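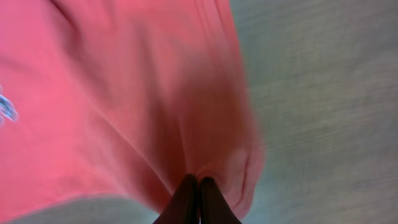 Alterations and Repair Sewer, part-time
Skommont Clothing Repair, Breltau
Posted 13 December 2020

Skommont is hiring a part-time sewer for its repair workroom in Breltau. The position is 24 hours a week to start, with the option of more hours in the summer. We repair and alter everyday clothing for walk-in customers and for two local stores that send us their returns. Most of what comes through the door is shirts, pants, work jackets and children's clothes. We do not make wedding dresses or costumes, and leather goes to another shop.

The workroom is on the second floor of the Leitner building, above the hardware store. There is a freight elevator, but it is slow and is sometimes out of service, so you should be able to manage one flight of stairs with a bag of clothes.

What you will do

Replace zippers, buttons, snaps and elastic. Hem pants, skirts and curtains. Patch knees and elbows, by hand or by machine depending on the fabric. Take in and let out side seams. Turn collars and cuffs on older shirts. Press finished work and tag it for pickup. Write up a short repair ticket for each piece, including the thread color and anything the customer should know about care. Clean and oil your own machine at the end of the week.

You will also spend one morning a week at the front counter, taking in clothes and giving prices from our price sheet. If a repair would cost more than the piece is worth to the customer, we tell them so before taking the job.

What we need from you

At least 2 years of paid sewing work, or the same amount of steady work on your own account. You should be comfortable on an industrial straight stitch machine and a serger. Experience with a blind hemmer is useful, but we can teach it. You need to be able to thin out a bulky seam, match a plaid at a pocket, and handle light cotton and knits without stretching them. Neat hand sewing matters to us as much as speed.

You should be able to read and write English well enough to fill in tickets and talk with customers. A second language is welcome. We do not ask for a diploma or certificate.

Hours and pay

Shifts are six hours, 4 days a week, starting at 8:30 in the morning. The pay is $435 a week before taxes during the first three months. It is reviewed after that. Paid sick leave starts on your first day. The workroom closes for two weeks in July, and that time is paid for anyone who has finished the three-month period. Needles, thread and shears are supplied. Many of us bring our own shears anyway, and there is a drawer with a lock for each person.

We finish almost 400 pieces in a normal month and more before school starts. No one is paid by the piece.

Masks are required in the workroom and at the counter for now. The tables have been moved apart and the windows are kept open part of the day, so dress for that. Lunch breaks are staggered.

The sewing test

Applicants we would like to meet will be asked to come in for a paid test of three hours. You will set a zipper, hem one pair of lined pants, and mend a tear in a cotton shirt using whatever method you think is right. We will show you the machines first and give you time to try them on scrap. Bring your glasses if you use them for close work.

How to apply

Send a short letter and a list of past jobs by mail, or leave them in the box at the counter marked "Workroom." Please include a phone number and say which mornings you could come in. Photos of your work are fine, up to six. Please do not mail samples. We have no good way to return them.

If you have used the Ular long-arm machine, mention it in your letter. We have one for quilts and heavy bedding, and only one person on the current staff is trained on it.

Applications are read as they come in, and the position stays open until it is filled. Everyone who applies will get an answer by phone or by mail.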